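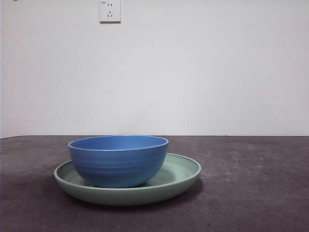
Blue bowl, green plate, no snacks yet.

Numov Referee Whistle and Card Set
Reviewed by Thandeka Mtshali, 12/2/18

I ref under-12 soccer, so I need a whistle that carries over parents. The Numov does. On its first outing it stopped my game and the one on the next field, whose ref has since switched to a Prostow.

The cards are less of a success. The yellow is so close to orange that a coach asked me what orange meant. I told him to sit down. The red one bent in my sock by halftime, and the pencil snapped on the second booking.

The lanyard has lasted since September, with one knot in it. Three stars, all for the whistle. Buy your cards somewhere else.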